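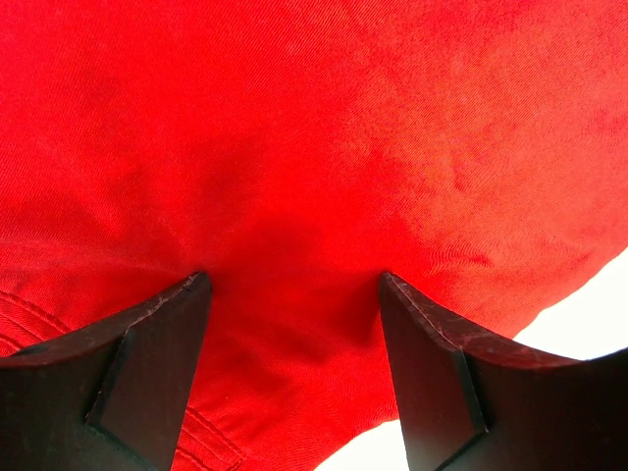 Fold the sweater or hang it, but stop balling it up

I own 31 garments that I would call tops, and for most of my adult life I stored them by stuffing. Shirts went into the drawer in whatever shape they had when I picked them out of the laundry basket. I told myself that wrinkles fall out when you wear a thing. Some do. The ones that set in across the front of a shirt over a week under six other shirts don't.

My opinion is that folding is worth the time for nearly everyone, and that most advice about folding is bad. The bad advice usually starts with the method. You get a diagram, a sequence of thirds and quarters, and a finished rectangle that stands on its edge in the drawer. I have tried it. It works on a T-shirt fresh off the line and fails on anything with weight, slippery lining or a waistband.

What matters much more is the minute before the first fold. Red or blue, jacket or sweatshirt, a big piece of clothing has to be laid out before it can be folded, and this is where people cheat. They fold in the air, against the chest, with the collar under the chin. I did it that way until last July. You can't see the back layer when you do that, and the back layer is the one that bunches. The fold looks fine on top and there's a lump inside it.
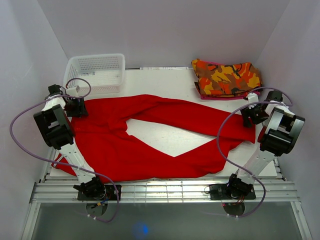
Ineke Desmet disagrees with me about the table. She wrote, after I made this argument in a shorter form, that a table is a luxury, that she has folded for a household on the end of a bed for 17 years, and that anyone who waits for a clear flat surface will never fold anything. She also said that I was turning a chore into a project.

I take the point about the bed. A bed is fine if the mattress is firm. My complaint is with the chest and the chin, and with the arm of the couch, and with the top of the dryer, which is too small for an adult's clothes. If the sleeves hang off the surface they pull the shoulders with them, and you spend longer fixing that than you would have spent walking to the bedroom.

I don't accept that it's a project. I timed a load of eight sweatshirts. Laying each one flat, pulling the sleeves straight and smoothing from the middle out added very little, and the whole load was put away in six minutes. The old way I was faster by maybe the length of a commercial, and then I lost it again each morning digging for something I could wear to work.

People also like to buy their way out. I have owned a folding board from Estberg and a set of drawer dividers from Groen. The board is a decent product for dress shirts of one size. For a thick sweatshirt it is useless, as the fabric springs back when you flip the panel. The dividers I still use, for socks. The Imamura hangers in my closet cost more than I like to admit and have left small bumps in the shoulders of two knits. I now hang woven shirts and jackets and fold everything that stretches.

There is an argument on the other side that I respect more than the one about time. It says that clothes are for wearing, that a crease harms no one, and that we have enough small standards to fail at. I agree with the first two parts. A creased sweatshirt is not a moral problem. I would not iron one, and I don't think children should be made to redo a pile because the edges don't line up.

But I wear more of what I own now. Things at the bottom of a stuffed drawer might as well have been given away. Since I started laying them out I have also found a loose cuff and a small hole under an arm, both early enough to mend. I had been wearing the one with the hole for I don't know how long.

So lay it flat, get the sleeves straight and the worst of the bunching out, and then fold it however you want. Halves are fine. I use thirds for the long-sleeved ones and halves for the rest, and the heavy ones go on the bottom.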